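Lehrbuch > Teil II: Lernen aus Demonstrationen > Kapitel 6

6 Greifen nach Sprachanweisung in der Simulation

Ein Roboter, der auf eine Anweisung wie »Lege den gelben Würfel auf die orange Platte« reagieren soll, muss zwei Aufgaben zugleich lösen. Er muss die Wörter den richtigen Objekten zuordnen, und er muss eine Bewegung ausführen, die zum Ziel führt. In den Kapiteln 4 und 5 wurden beide Teile getrennt behandelt. In diesem Kapitel werden sie in einer einzigen gelernten Strategie zusammengeführt.

Als durchgehendes Beispiel dient die Osto-Aufgabenreihe. Sie wurde von Saodah Hutapea für den Unterricht entwickelt und verwendet nur einfache Körper in wenigen Farben. Die Schwierigkeit liegt in der Anordnung - gleiche Farben kommen in verschiedenen Formen vor, und Würfel können auf Platten liegen.
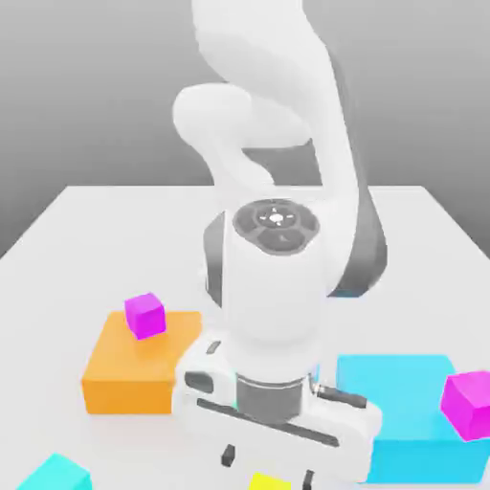 Abb. 6.1 Simulierter Arbeitsplatz mit Greifer über dem gelben Würfel. Cyan kommt als Platte und als kleiner Würfel vor.

Das Wort »cyan« allein bestimmt hier noch kein Zielobjekt. Erst die Form legt es fest. Bei den Würfeln in Magenta reicht auch das nicht aus, die Anweisung muss zusätzlich die Lage nennen.

Der Trainingssatz umfasst 3.000 Demonstrationen, weitere 600 dienen der Validierung. Getestet wird jede Strategie in 100 Episoden mit neuen Anfangslagen. Eine Episode gilt als gelöst, wenn das genannte Objekt am Ende auf der richtigen Fläche liegt und der Greifer geöffnet ist.

Abschnitt 6.1 beschreibt die Aufzeichnung der Demonstrationen, Abschnitt 6.2 die Netzstruktur. Die Auswertung folgt in Abschnitt 6.3.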